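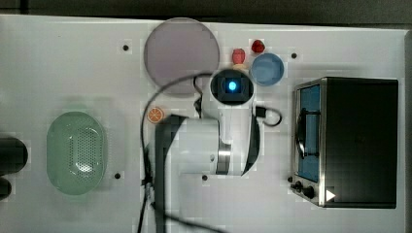 Play Kitchen and Toy Library Team, Wendstead

Reports > Toy Library > Progress to April

Print this page | E-mail this page

Progress report to the Hestusby Fund, April 10, 2025

With this report we want to inform you how the play kitchen sets are going after the first part of the grant. The work started in November, and most of it is on schedule.

What is in the sets

From the grant we have bought and sorted 246 pieces of toy food and tableware. Of these, 194 are already cleaned, labeled and entered in the lending list. The others are waiting for labels, which came later than the supplier Katayama had promised.

Each set has a large round plate, a light blue bowl or cup, and a number of toy fruits. The strawberry and the orange slice are the pieces which families ask for most. We also have a small toaster oven for the table, and it will be lent separately and not inside a box.

We try the sets on the white table before we close the list for each box. In this way we have noticed that the small red fruits are easily mixed up when they lie together. On the new list they are written by shape and shade, and the parents who return the box can check them faster.

Soft toys were not in our first plan. We have now added a few of them, because the younger children wanted something to hold while the others are cooking. The long red one with the white furry end is a little like a Christmas figure - we keep it all year. It lies well on the table with the teal mug and the lavender plate, and the colors are easy to tell apart.

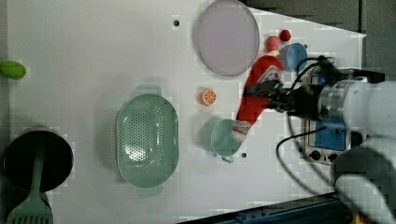

Money and next steps

We have spent more than 400 dollars on boxes and dividers, and this is inside the budget line. The receipts are sent to your office in Skernano by regular mail.

Two things are still open. The first is the remaining labels. The second is the cleaning sheet for soft toys, which must be different from the sheet for hard pieces - we have a draft, but it is too long for families to read. We would like to ask if the rest of the box money can be used for printing it.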